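Bench notebook, Pimon refurb room
6th December
Entry by Omar Haddad. Machine tag 2531, desktop tower, to go out with the Petau batch.

Came off the shelf with the side panel already loose and no paperwork except the intake slip. Slip says "no boot, fan noise," nothing about who wrote it. I took the cooler off first thing. The paste had gone hard at the corners and the heatsink fins were full of lint. Heatsink is in the tray by the sink with the fan unplugged from it. Wiped the processor with alcohol twice. Some of the discoloration on the lid doesn't want to come off and I stopped rubbing. It's a stain, it isn't paste, and it won't affect anything.

Left the processor in its socket. I had a look at the capacitors while the board was clear, since this age of machine is where we've been finding the bad ones. Checked the short row between the cooler mounting holes and the bigger ones down by the power connector. Didn't find a domed top on any of them.
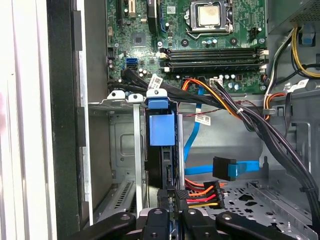
Board with cooler off. Processor still in socket, memory slots below it.

Things to remember for this type of case, as I forgot two of them last time:

The side panel has clips and tabs on the inner face. Lay it flat with those facing up or they take the weight.

The drive caddy is the blue plastic kind. No screws. Squeeze the sides, it slides out of the bay. Don't pull on the cable to start it moving. Pangaribuan sent us a box of spare caddies in January and they're under the bench in the drawer marked RAILS, but they are a slightly tighter fit than the originals. If one sticks, swap it for another and don't force it.

The power cables are long for this case and fall across the board whenever it's laid on its side. Tuck them back toward the power supply before reaching for anything underneath.

Drive work. The one going with this machine is a WD Blue, 1.0TB. I ran the long test on it on the other bench. It took 161 minutes and finished with no reallocated sectors. Wiped afterward and logged under the same tag number. I wrote the tag on masking tape first and then thought better of it and used a proper sticker on the caddy, because tape comes off in the warm and ends up on the fan.
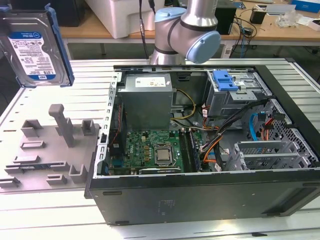 Sekar Chin asked whether we should still be putting spinning drives in at all, when the Rallell order was all solid state and got fewer returns. Fair point. My answer was that the Petau people asked for storage over speed, and we have a shelf of tested drives that otherwise go for scrap. She would like it raised again before the next batch is priced, so I'm writing it here where it will be seen.

Memory next. I don't trust what's printed on the intake slip for any of this lot, so I go by what the machine reports once it's up. Contacts on the sticks cleaned with the white eraser and brushed off. Slots blown out with the hand bulb. The can of air is finished and I've put it on the list.

Coin cell read low, 2 volts and a bit, so it gets a new one. That may be the whole of the "no boot" complaint on some of these, though I wouldn't bet on it for this one given the state of the heatsink. New cells are in the small parts cabinet, second row, left. Please close the bag after. Loose cells in the drawer touch each other and go flat.

Order of work from here, for whoever picks it up if I'm not in:

1. Memory out, slots checked for bent pins and lint, new coin cell in. Latches on the slots are brittle on these, so open them with a thumb and not a screwdriver.
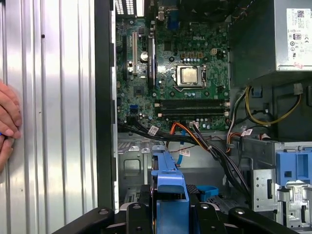
2. Memory back in, drive and caddy back in the bay, data cable before power cable. It's easier to get fingers behind the drive in that order. Check the caddy is fully home by pushing on the front edge.

3. Cooler on with fresh paste, a small dot. Tighten the screws a little each in turn, corner to corner. Plug the fan back in before the panel goes on. I have closed one of these up with the fan unplugged and had to open it again.

4. Power on with the panel off, go into setup, set the clock, leave it running for 90 minutes. Write the highest processor temperature on the slip.

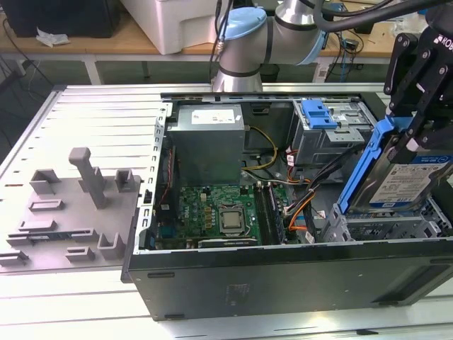
Stefaniia Antoniuk would have the cooler on before the drive goes in, on the grounds that a bare processor is the one thing on the bench you don't want to drop anything on. I've no strong feeling. If you do it her way, swap steps 2 and 3 and watch the drive cables don't end up against the fan.

Still open: side panel latch is stiff and wants a drop of oil. Need more paste, the tube is nearly done. Ilham Hartono has the key to the parts cabinet until the end of the week.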